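4.2 Entretien de la pince

La notice de Skakar prévoit un contrôle des axes toutes les 20 heures. Nous doutons de ce chiffre : rien n'y précise la charge ni le textile manipulé. Sur 112 prises consignées, les 6 échecs ne suffisent pas à incriminer le jeu des articulations, et l'usure des doigts reste une hypothèse concurrente. Les deux réglages ont donc été repris séparément.

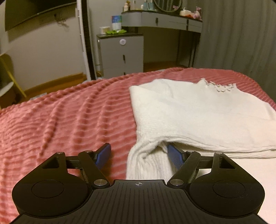 Équipe Préhension textile, laboratoire Correa
Figure 2. Pince à doigts bleus texturés, le droit engagé dans un pli de tricot blanc. Une telle vue ne permet pas de juger de l'effort de serrage.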